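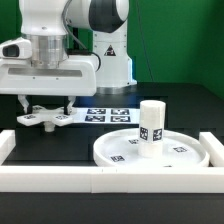

Week 6 handout: Fiducial tags, frames, and what a pose estimate is worth

Robot Perception and Control, Hokden lab section
Read before lab. Bring the printed frame worksheet. April version; it replaces the one with the wrong sign in section 3.

1. Why this week is about tags

Most of you arrived wanting to do learned perception and you will get to it. First you are going to spend a week with square black-and-white markers, because they are the nearest thing this field has to a measuring instrument, and because people trust them far more than they should.

The setup for the lab is one arm, one fixed camera, tags on everything that matters. The part in the gripper carries small tags on its lobes. The sheet on the table carries four in a two-by-two grid. The round tray has tags on its floor and two more on the band around its post. The task for the next three weeks is to bring the star-shaped part to the tray using nothing but tag detections and the arm's own joint readings. The part has a short stem sticking out underneath, so "roughly over the right place" will not be good enough at the end of the motion.

A tag detector gives you two things. It gives you an ID, which you can mostly believe. It gives you a pose, which you should treat as a claim. Students lose a lot of time in this course by mixing up the reliability of the first with the reliability of the second. The ID is protected by error-checking in the bit pattern. The pose is protected by nothing.

2. What the detector is really solving

The detector finds four corners in the image. It knows (because you told it) how long the side of the square is. It knows (because you told it) the camera intrinsics. From those it solves for the rotation and translation that would put the four corners where they were seen.

Look at how much of that you supplied. If you measured the tag size with a ruler and were off by one part in 36, then your distance is off by one part in 36 too, in every frame, with no noise to give it away. The repeated readings will agree beautifully. Agreement between readings tells you about noise. It tells you nothing about bias, and in my experience bias is what breaks the insertion.

Three common sources of bias, in the order I see them:

Wrong tag size. The print dialog scaled the page to fit. Measure the black square on the paper you printed, and do not read the number off the file name. Also check whether your library wants the outer edge of the black border or something else. Libraries differ.

Stale intrinsics. Somebody refocused the lens and kept the old calibration file. The reprojection error printed at calibration time says nothing about a lens that has moved afterward.

Tags that are not flat. Paper lifts at the edges. A tag on a band around a curved post is flat only if the band has been given flat faces. The solver assumes a plane and will happily fit one to a curl.

3. Frames

We use the following names. Please use them in your code as well, since I will be reading it.

W world, defined by the printed sheet
B robot base
C camera
H hand
P held part
T tray

Write T_AB for the transform that takes coordinates in B to coordinates in A. Chains then read left to right with matching letters touching:

T_WP = T_WB T_BH T_HP (through the arm)
T_WP = T_WC T_CP (through the camera)

Two routes to the same quantity. They will not agree. The size and direction of the disagreement is the most useful number in this lab, and the old version of the worksheet did not even ask for it.

The arm route depends on joint encoders, on the kinematic model, on your hand-eye calibration (which is how you got T_WB) and on T_HP, the grasp. The camera route depends on everything in section 2. When the two differ, the temptation is to average them. Do not. An average of a good estimate and a bad one is a slightly less bad one, and you have hidden the evidence.

Instead, move the arm by a known amount, straight along one axis, and see whether the difference stays put. If it is constant in the world frame, suspect T_WB. If it is constant in the hand frame when you rotate the wrist, suspect T_HP. If it grows with distance from the camera, suspect the tag size or the focal length. If it does none of these, record it and come talk to me, and expect me to ask about backlash and timestamps.

4. Small tags, oblique views, and the flip

A square seen nearly face-on has two poses that explain the corners almost equally well. The solver picks the one with lower reprojection error. With a big, close tag the choice is usually right. With a small tag it can change from one frame to the next, and the reported normal will jump by a large angle while the position barely moves.

The tags on the held part are the small ones in this lab, so that is where you should expect this. Do not fix it with a low-pass filter. Averaging two orientations on either side of the truth may land somewhere plausible or may land nowhere in particular, and a filtered wrong answer looks calmer than an unfiltered one. Things that do help:

Solve for the part's pose from all the visible lobe tags together, using their known layout on the part. Corners spread over the whole piece constrain the tilt far better than four corners bunched on one lobe.

Reject solutions where the two candidate errors are close. Log both errors. If your library throws the second one away, use another library.

Use the arm as a prior for orientation only. The wrist knows its own tilt better than a small tag does.

Then there is occlusion. A tag on the rear lobe sits partly under the hand, and the tray tag nearest the front border is mostly hidden behind it. Neither should be in your solution from this camera position. A detector that reports a half-covered tag is doing you no favor. Your code has to cope with the set of visible tags changing during the motion, and the estimated pose should not step when it does. If it steps, your layout file is wrong. I will test for this by covering tags with my hand.

5. About success rates

The Plavik planner we use comes with a demo page that says it was run 1000 times. I don't doubt the runs. What I would like to know is how many starting poses were tried, who decided which runs counted, and whether the tray was moved between them. A thousand repeats of one motion on a bench that has not been touched is one experiment with a very good estimate of its own repeatability.

Keep this in mind for your own reports. Last year a group at our Mevesbridge section logged 111 attempts and reported them as a single percentage. When we split the log by tray position, nearly all of the failures were in one region, the far side of the tray, where the post got between the camera and the tags. The single percentage described no position that existed.

So report by condition. State what was varied, what was fixed, and what was done by hand between runs. If you restarted the software after a crash and did not count the crash, say so. I will not mark you down for a low rate. I will mark you down for one I can't interpret.

6. Lab procedure

a. Load the Wike bag file for your bench and replay it before touching the arm. It holds 3000 frames with nothing moving.

b. Plot the position and the normal of every visible tag over all the frames. Note which ones flip. Keep the plot at full scale; do not let the plotting tool hide outliers.

c. Measure the printed tags with the calipers. Enter your own numbers in the layout file, even if they match the default.

d. Compute T_WP both ways at the start pose. Write the difference down before doing anything about it.

e. Run the three straight-line moves and the one wrist rotation from the worksheet. Speed limit stays where it is set.

f. Fill in the diagnosis box. "Calibration error" is not a diagnosis. Which transform, in which direction, and what observation would have changed your mind?

g. Only then try the approach over the tray. Stop above it. No insertion this week.

7. Questions to prepare

Suppose the sheet is nudged after the hand-eye calibration. Which of the two routes in section 3 notices, and which carries on as if nothing had happened?

Your part pose is steady to well under a millimeter over the whole bag file. What have you shown about its accuracy?

Could you do this task with the tray tags alone, ignoring the sheet entirely? Write out the chain. Count the calibrated quantities in it and compare with the chain you were given. I have gone back and forth on whether the sheet earns its place.

Somebody proposes replacing the tags with a learned pose estimator trained on tag-labeled images. What is the best accuracy you could demonstrate for it with this bench, and against what?

Worksheets go in the tray by the lab door, plots stapled behind. Layout files go in your group's repository before the next lab starts.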